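Notes on the Planner Rewrite for the Board Test Cell

Since December the greater part of my working time has gone to the motion planning layer of the board test cell at Salton. The cell picks circuit boards, places them in a test fixture, waits for a result, and sorts each board into the red bin or the green bin. The mechanical side of the project was settled some time ago. The software was not, and the present entry records what was changed and what remains open.

The former arrangement

The previous version relied on a fixed list of joint waypoints, recorded by hand and replayed in order. It was simple to read and simple to break. When the fixture was moved by a few millimeters, every waypoint near it had to be recorded again. The list had grown to 106 entries by the time it was retired, and several of them had comments that contradicted their values. I wrote two of those comments myself.

A further difficulty was that the old sequence had no knowledge of the objects in the cell. It would pass through the position of the signal tower without complaint if an operator loaded the wrong file. A speed limit and a protective stop kept the consequences small, but this could not be considered a planning method.

The new arrangement

The rewrite is built on Masum, our internal planning library. Poses are now stated relative to named objects: the fixture, the parts tray, and each bin. The planner receives a start pose, a goal pose and a collision model of the cell, and returns a timed path. If the fixture moves, one transform is edited and the rest follows.

Three rules are applied to every path. The gripper must point straight down whenever it is below the approach height. The last stretch above the fixture must be a straight vertical line at reduced speed. The elbow must stay on the upper branch of the solution, because changes of branch near the table caused most of our early failures.

The planner is given 300 milliseconds per request. A request that exceeds this limit is tried once more with a different seed and then reported as a failure. We decided against unlimited retries, which had concealed a badly placed tray for most of a month.

All of this work is done first in the simulated cell. The model carries the same bins, mat, fixture and tray, and the desk and whiteboard were kept in it so that the perception group could render backgrounds from the same file. The fixture approach is the pose I return to most often, with the fingertips held slightly above the open frame and the board in place beneath them.

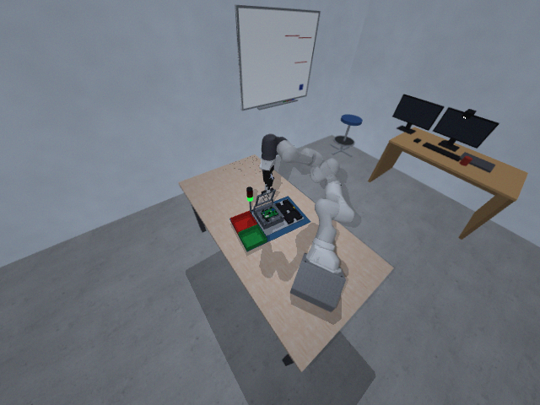
Results in simulation

The test suite runs each night under Rustad, our job scheduler. It varies the fixture position, the tray position and the starting pose, and it records planning time, path length and the smallest clearance found along the path. Planning time is now about 80 milliseconds in the ordinary case. The slowest requests are those that go from the tray to the red bin, where the signal tower stands just behind and leaves the arm less room.

Clearance above the fixture frame is the figure I trust least. The collision mesh for the fingers is a plain box and is somewhat larger than the fingers themselves, so the planner rejects certain approaches that would be acceptable. A finer mesh has been prepared but raises the planning time, and I have not yet merged it.

Open items

The Arnitz controller interface still rounds timestamps to 4 milliseconds, and the planner does not. The mismatch appears as a small velocity step at the start of the vertical approach. A resampling stage has been written and awaits review.

The configuration format also needs a version field before the branch is merged.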